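Filmstarts, Comebacks und ein sehr langer Juli: Projektbericht zum Kurs »Unterhaltungsjournalismus«

Eigentlich wollte ich über Filmmusik schreiben. Dann hat Kamrul Sultana, unser Kursleiter, die Themenliste rumgehen lassen, und als sie bei mir ankam, war nur noch »Wie wird ein Kinostart angekündigt?« frei. 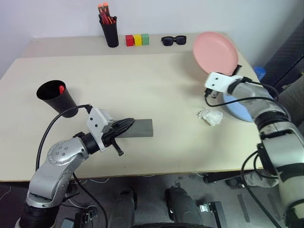
Na gut, dachte ich, dann eben Ankündigungen! Nach zwei Abenden war ich drin. Ich hab mir als Beispiel »Mridha« ausgesucht, eine kleine Familienkomödie der Produktionsfirma Wandilell, und wollte wissen, wie so ein Film durch die Presse wandert, vom ersten Satz über die Besetzung bis zum Trailer.

Mein Material waren 202 Meldungen aus Onlinemagazinen, Lokalzeitungen und Fanblogs. Gesammelt hab ich sie von Hand in einer Tabelle (Datum, Quelle, Überschrift, wer wird zuerst genannt), und das hat viel länger gedauert als geplant. Fast der ganze Juli ging dafür drauf. Von den 202 musste ich auch noch einige zweimal lesen, weil ich am Anfang keine Spalte für Zitate hatte. Anfängerfehler, die Spalte würde ich beim nächsten Mal gleich anlegen.

Was mich wirklich überrascht hat: 155 Meldungen haben das Wort »Comeback« in der Überschrift oder im ersten Satz! Die Hauptdarstellerin hatte vorher ein paar Jahre nur Theater gespielt, und daraus wurde überall eine Rückkehr gemacht. Im Pressetext von Wandilell kommt das Wort genau einmal vor, ziemlich weit unten, in einem Zitat der Regisseurin. Irgendwer muss es hochgezogen haben, und die anderen haben dann abgeschrieben. Wer der Erste war, konnte ich nicht sicher klären. Ich tippe auf das Magazin Vemcombe, aber deren Meldung hat keine Uhrzeit, also bleibt es beim Tipp.

Die Handlung kommt dagegen fast nirgends vor. Dass der Film in einem Campingplatz-Kiosk spielt, musste ich mir aus drei Texten zusammensuchen, und einer davon hat den Kiosk mit einer Tankstelle verwechselt (das fand ich sehr lustig, meine Mitbewohnerin eher nicht, die musste sich das alles anhören).

Im zweiten Teil hab ich selbst eine Meldung geschrieben, einmal mit 3000 Zeichen und einmal mit 4000. Die kurze ging schnell. Bei der langen hab ich gemerkt, wie sehr man anfängt zu füllen: frühere Rollen, Preise, noch ein Adjektiv vor dem Regienamen. Kamrul hat mir in der Besprechung den kompletten vierten Absatz gestrichen, und der Text war danach besser, das muss ich zugeben. Die kurze Fassung steht jetzt auf der Kursseite, die lange bleibt bei mir auf der Festplatte.

Schwierig war die Sache mit den Anfragen. Ich hab der Verleihfirma Cetdale dreimal geschrieben und einmal eine sehr nette Antwort bekommen, in der leider nichts stand. Die Fanblogs haben alle geantwortet, teilweise noch nachts um halb zwei, mit Links und Screenshots und eigenen Theorien zum Schluss des Films. Ohne die wäre das Kapitel über die Trailer ziemlich dünn geworden.

Offen ist noch der Vergleich mit einem größeren Film. Den wollte ich ursprünglich mit reinnehmen, hab es aber zeitlich nicht geschafft. Die Tabelle kann sich gern jeder aus dem Kurs bei mir abholen, die Zitatspalte ist inzwischen auch ausgefüllt.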